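Tevum Records can confirm the running order for the Brenside Live awards, to be held on Monday, September 20, 2021. Doors open two hours before the first performance.

Leif Hafstein will open the evening with Jekham, the hip-hop duo nominated in 2 categories. Skyrme, nominated for Best Video, will close it.

The public vote drew entries for 167 acts, and 16 remain on the final list. Votes cast after the deadline – including those sent by text – have not been counted. 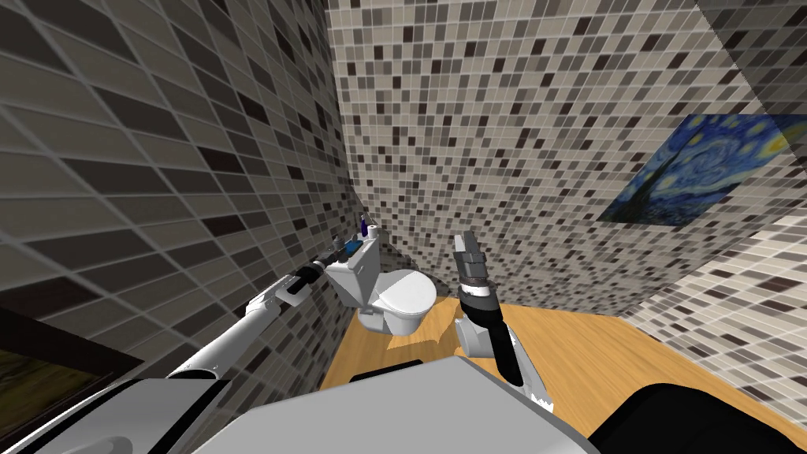
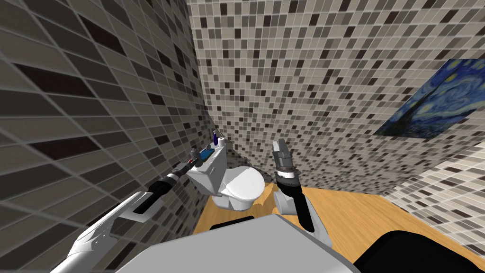

Recent reports of a dispute between Skyrme and Mr Hafstein over a shared songwriting credit have been put to both parties. Each has confirmed that the credit stands as printed on the single.

All 2550 tickets have been allocated. Returns will be offered by email in the order in which requests were received.

Press passes must be collected in person, with photo identification. Interview requests for Jekham should be sent to the label – the duo will not be taking questions on the night.

The winners' tour begins in December. Dates will be posted on this account.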